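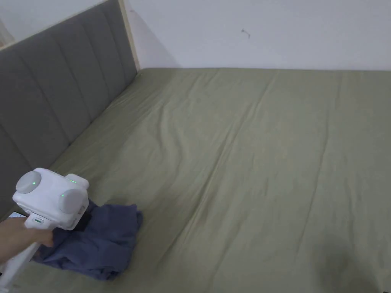 I started keeping these scores because I kept arguing with my brother about who had the best second serve in our league, and neither of us could prove a thing. So I wrote down every point I watched for one season of the Winbridge ladder, and this folder is what came out of it. It's club tennis, singles only, adults of all levels, typed up by me in the evenings. Most of the typing got done late at night. If you find a typo, it's probably from one of those nights (please tell me!).

What's in the folder

matches.csv has one row per match, 163 of them. You get the two players, the court, the surface, the score and who served first.

points.csv is the big one, with one row per point. It has the server, first or second serve, who won it, and how it ended: ace, double fault, winner, error, or "other" when I looked down at my sandwich.

players.csv lists everyone by a short code, plus handedness and whether they hit a one-handed or two-handed backhand. I left out real names except for Melur Teoh, who said she'd be annoyed if I didn't use hers. She's MT01.

notes.txt is a mess. It's my courtside scribbles typed in as they were. I thought about cleaning it up and then didn't.

Where the matches were played

Almost everything is from the outdoor hard courts at Winbridge. The Bralgate matches are on clay, or what Bralgate calls clay, and the points there run longer, so please don't lump the two together and then email me about rally lengths. There's a surface column, use it. Rally length is only filled in for the second half of the season anyway. It hadn't occurred to me to write it down before then, and I'm still kicking myself.

How I scored things

A winner is a shot the other player doesn't touch. If they got a frame on it and it went into the fence, I called that a winner too, which I know some people hate. Errors are everything else that lands out or in the net, and I did not try to split forced from unforced. I tried it for one afternoon and changed my mind on every other point.

Players make their own line calls in this league, so the file says whatever they decided on court, even when I was sitting right on the baseline and saw it differently. Lets are not recorded. Foot faults aren't either, and if they were, a few people I like very much would have a bad time.

Tiebreak points have a 1 in the tiebreak column. In place of a third set we play a match tiebreak to 10, and those show up as set 3. This trips up everybody who opens the file, including me, twice.

Things that are wrong or missing

Rain stopped play a bunch in September. Matches that got finished on another day are joined into one row, with "resumed" in the comments. Retirements are marked "ret" and the score stops where the tennis stopped.

One match at Bralgate has no points at all, just the final score, because my pen died in the first game. Match 80 has the serve order flipped in the second set. I know about it, I have the right order somewhere, and I'll fix it when the notebook turns up.

I also watched my friends more than I watched strangers. If you want to rank players off this, I'd leave out anyone with fewer than 100 service points, or you'll end up crowning somebody who had one great morning.

Opening the files

They're plain comma-separated text and will open in any spreadsheet. If you'd like a shortcut, Mai is the little script I wrote to add up serve percentages by player. Run it in the same folder as the files and it prints a table. Cirier is the older version, and I only left it in because Melur still uses it and doesn't want to learn the new one. The two give the same numbers except on tiebreaks, where Mai is right.

Using it

Go ahead and use it for whatever you like. School projects, settling bets, practicing your charts, all good. Just say where you got it, and don't try to work out who the codes belong to. Two players asked to be taken out and they're gone from all of the files, so the match numbers have gaps.

Last changed 4/9/20: fixed a backhand (PK04 is one-handed, sorry!) and added the missing header in notes.txt.

Still to do: doubles, maybe. I'd need a second person to keep up with who's hitting what, and my brother says he's busy.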